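Spent most of this week sorting out the shared workshop at Warnby before we hand back half the floor space. A few notes as I go, mainly for the two or three of you who are moving into the Lutivby unit in the autumn and asked how we did it.

1. The starting point was one room, 10 shelves and a lot of things that had been put down "for now" at some point since we moved in. Rent on the half we are giving up was 404 a month. We mostly used it to store boxes.

2. First rule: everything goes across a table before it goes on a shelf. If it hasn't been on the table, it hasn't been sorted. It sounds slow and it is slow. I tried doing it straight from shelf to shelf in July and just moved the mess six feet to the left.

3. Second rule: the table gets cleared at the end of each day, even if that means a box marked "don't know". We have one of those. It is a big box.

4. On the table at the moment: a stepped block with orange and blue pegs, two yellow tape measures, a white power strip, a Rubik's cube, a lavender tray with a wall switch plate in it, a clear bag of small metal bits. There is a lemon in with the circuit boards. That is a fair sample of the whole room.
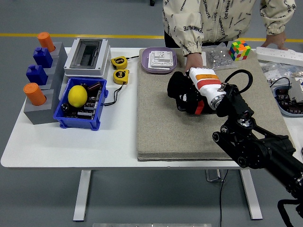

5. Electrical things have been the slowest part. Loose boards and components are going together in blue plastic bins for now and I'm not trying to identify every one. If someone wants a particular part they can look through the bin. I spent an evening labelling components one by one last year and not a single label got read.

6. Enclosures are different. Those get kept whole, with the lid on, and anything that belongs inside goes inside. The white ones with the dark window in the lid get used again and again, so they have a shelf at waist height.

7. Bags of screws and fixings: clear bags only. I went through 141 bags and tubs on Tuesday night and the opaque ones took twice as long because every lid had to come off. If you buy one thing before you start, buy clear bags with a write-on strip.

8. Tape measures. We own far too many. They now live in two places, one by the door and one by the saw, and the rest are going to the Furkusside tool library. They've said yes to tape measures, spirit levels and hand saws. They don't want anything with a mains plug unless it has been tested, so check that before you load the car.

9. Power strips: I'm checking the cable and the plug on each one and writing the length on a bit of tape. Anything cracked goes in the recycling. Anything very short goes to the bench at the back, where short is useful.

10. Someone asked about the padded board. It's a big beige fabric-covered thing with rounded edges and it takes up a good part of the table. I've been using it as a sorting mat. Small things don't roll off it as easily as they do off the bare top, and you can shove it along when you need the space. Keep one if you find one.

11. Games and puzzles are going to the Villa, the community house on the corner, along with the peg block if they want it. They run a toddler morning and an after-school club. I'm taking a load over on Saturday, so if you have anything to add, leave it by the side door with a note on it.

12. Costs, because I was asked. We budgeted around 2390 for the whole move, including new shelving and van hire. So far we are under, mainly because the old shelves came apart without much damage and are going back up against the long wall.

13. Things I'd do differently: start with the biggest items, because they free up floor. I started with drawers, and had nowhere to stand by the second day. I'd also agree beforehand who gets the final say on the "don't know" box. We are still talking about that.

14. Keys for the old half go back at the end of the month. The skip comes the day before. Please don't put paint in it, they charge extra and they do look.

15. If you left a bike pump, a green toolbox or a pair of wellies (size 9) at Warnby, they are on the shelf by the sink. I'll keep them there until the keys go back.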